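October 7, 2023

Back at the desk after lunch and I finally admitted it needs a sort. Things have been piling up on it since we moved the Dimberg shelves out, and I keep hunting for a clear spot to write. Plan is simple – kitchen stuff at one end, everything else in the Zarport bin until I figure out where it lives.

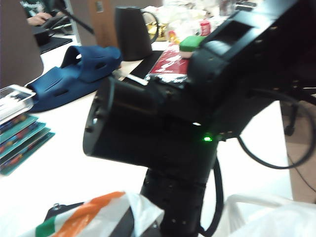 The kettle can stay, I use it too much! Same for the black tray. The blue rubber slipper-looking thing has been in my way for 5 days now, so if it belongs to someone in Pacheco, please come and get it (I'll hang on to it until January, then it goes). Green block goes over by the sink. The red and silver package I want to weigh before it goes back in the cupboard – the last one came out at 868 g and the label said 1,000, so I'd like a second number to send to Flalten.

Gave myself 35 minutes for all this. Still need labels for the bin.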